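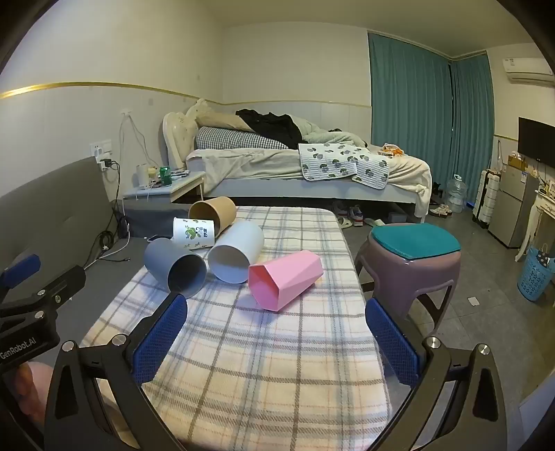

Dirk Smits
Member, Home & Laundry board

Stains on a plaid tablecloth, and is it worth ironing the thing?

Posted November 2018

Hi all! I picked up a plaid cloth at a yard sale (cream and white with pale blue-gray bands and thin brown and orange lines, if that matters for what I can wash it with) and I'd like to use it for the holidays. The tag is long gone, so I have no idea what it's made of. It feels like cotton, maybe with something mixed in. There's a tea stain about as big as my palm near one corner, and I have no clue how old it is. I've tried cold water and dish soap, which lightened it a little and left a sort of ring.

Two things I'd like to know. Can I use an oxygen bleach on it without the brown and orange lines going dull? And how do you all get a big cloth flat? I have a small Jirnell iron and a board that was clearly designed for shirts, and by the time I get to the last corner the first one is wrinkled again. My sister says to just put plates on it and let people look at the food.

I don't want to spend a lot, the cloth cost me 6 dollars.

Sem Meijer
Regular, 232 posts

Oxygen bleach is fine on most cottons and blends but test it first, please! Mix a little in a cup, dab it on the hem on the wrong side, right over one of the colored lines, leave it ten minutes and press a white paper towel on it. If color comes off on the towel, stop there and live with the stain.

If it's clean, do a long soak. I use the Hevia powder but the store brand works the same as far as I can tell. Warm water, as warm as your hand is okay with, and make sure the powder is all dissolved before the cloth goes in (I skipped that once and got pale speckles on a pillowcase). Leave it overnight. Tea is slow. Mine took two nights, with fresh water and powder for the second one.

The ring you got is probably leftover soap plus the tea that moved outward. Soak the whole cloth and not just the spot and it should even out. And keep it out of the dryer until you're sure the stain is gone, heat makes it a lot harder to shift. Check it in daylight too, my kitchen bulb hides everything.

As for ironing, I gave up on the board years ago. I put a thick old blanket on the bed or the dining table, a clean sheet on top of that, and iron there. Do it while the cloth is still a bit damp and start in the middle. Then it goes over the back of a couch until dinner and doesn't get folded at all. If you have to store it, roll it around a wrapping paper tube.

tessellate_again
New here

vinegar

PorchLight
Member

Second the blanket thing, but use a low table or you'll hurt your back. I did one for my mother-in-law's birthday that was so long I had to walk around it, and I was sore for two days.

I'd also say don't go near it with regular chlorine bleach, even on the cream parts. I had a Segers cloth in a similar check and the cream turned yellow! Never came back. Vinegar in the rinse is okay for getting soap out, I guess that's what the post above means, but I've never had it lift old tea by itself.

If the stain won't budge, turn the cloth so that corner is at the end by the wall. Or put the bread basket on it.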